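# Unit 5: Film Packaging in the Packing Room

Course notes, Packaging and Storage Practice. Prepared by Huia Faulkner. Read before the May practical.
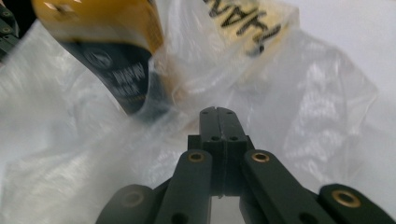

Plastic film is treated in this unit as a packing material with three separate uses: as a bag, as a wrap, and as a liner. The same roll can serve all of them, and most errors in student work come from choosing the gauge for one use and then applying it to another.

## 5.1 Terms

**Gauge.** The thickness of the film, given in these notes in microns. The thin stock in the packing room is 32 microns and the heavy stock is 80 microns. Both are polyethylene.

**Crinkle.** Folds and creases left in film by handling or storage. A crease is a permanent set if it remains after the film is pulled flat and released. A fold that disappears is only slack.

**Headspace.** The distance between the top of the packed item and the line where the bag is closed.

**Blocking.** Adhesion of one film surface to another, usually the two inner walls of a new bag. Blocked bags are opened at the mouth by rubbing the walls against each other. Don't blow into the bag; breath adds moisture.

## 5.2 Choosing film

| Use | Gauge | Closure |
|---|---|---|
| Dust cover, short storage | 32 microns | Folded under |
| Bag for soft goods | 32 microns | Tape or tie |
| Bag for items with corners | 80 microns | Heat seal |
| Carton liner | 80 microns | Overlap and tape |

Items with corners are wrapped in tissue before bagging, whatever the gauge. Film fails first at a point load, and doubling thin film does not give the result of one heavy layer: the inner layer is punctured, the outer layer stretches over the same point, and the hole is then hard to find by eye.

The room stocks Zostari rolls for liners and Sestance flat bags for everything else. Hakim tape is kept for closures. The Hakim tape releases cleanly from smooth film, less cleanly from film with permanent creases, so closures should be placed on the flattest part of the bag.

## 5.3 Procedure for bagging

1. Wipe the bench and let it dry.
2. Lay the bag flat with the mouth toward you. Smooth it from the closed end to the open end.
3. Check both walls against the light. Reject a bag with pinholes. Creases alone are not grounds for rejection unless they cross the seal area.
4. Insert the item. Support it from below; don't let it drop to the closed end.
5. Press out excess air with the flat of the hand, working toward the mouth. Leave headspace of 2 inches.
6. Close the bag by the method in the table.
7. Label the outside. Write on the label before it is applied, as pen pressure marks the film and can mark the item under it.

For heat sealing, the seal area must be free of creases. A crease across the seal makes a channel, and the channel leaks even when the seal looks complete. If the mouth can't be pulled flat, trim it back to smooth film and seal there, provided enough headspace remains.

## 5.4 Storing film

Rolls are stored on end, in their sleeves, away from the window. Flat bags stay in the carton until needed. Used film that is clean and dry goes into the Pleltico bin for reuse as void fill. It is not used again as a bag or liner.

Film picks up static when it is pulled quickly from the roll, and charged film attracts dust. Unroll it slowly. If it clings to the bench, leave it for a minute before cutting. Wiping it with a dry cloth makes the problem worse.

## 5.5 Relative humidity and sealed bags

A sealed bag slows moisture movement in both directions. An item bagged damp stays damp. In the storage exercise, a folded cotton cloth conditioned at 95 percent relative humidity is sealed in heavy film and compared with the same cloth in a bag that has only been folded over. Weigh both at the start and at each class meeting. Record the masses in the log before discussing them.

## 5.6 For the practical

Bring a soft item and an item with at least one corner. Pack each by the procedure in 5.3, then note on the worksheet:

- gauge and closure used
- position of any permanent crease relative to the seal
- headspace as measured

Worksheets go in the tray by the door. Unit 6 covers corrugated board and uses the same packed items, so leave the bags sealed.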